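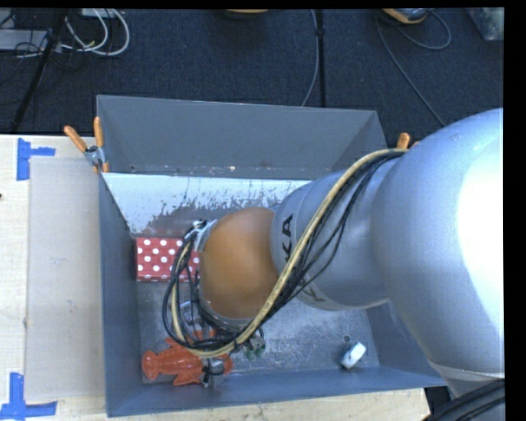 Arm over the metal bin, gripper at the lobster figure. Cable bundle looped at the wrist joint.

Student Project Support > Bin Picking > Hardware

Ticket 67: Cable bundle restricts wrist rotation
Opened in November by Ximena Pereyra, Condevdale Robotics Course
Assigned to: Brock Beaudoin

Reported problem
Team 7 reports that the arm stops with a joint torque warning when the wrist turns past 40 degrees during a pick near the left wall of the bin. The warning was recorded on 14 attempts. Picks in the center of the bin complete normally.

Initial response (B. Beaudoin)
The hose passes beneath the orange joint and returns to the bracket on its left side. The black wires hang loose from the hose and gather low over the bin contents. Please confirm that the payload setting includes the gripper, and do not raise the torque limit.

Team reply, 10:40 a.m.
Payload setting confirmed. With the arm stopped by hand control, the team turned the wrist slowly and felt the hose pull tight - the warning followed at the same angle.

Action required
1. Tie the loose wires to the hose along the link.
2. Leave enough slack at the bracket for a full turn of the wrist.
3. Repeat the lobster pick at reduced speed, with an instructor present.

Status: Open. Mélanie Lévesque will inspect the routing before the team returns to full speed.

Last updated: November, 3:15 p.m.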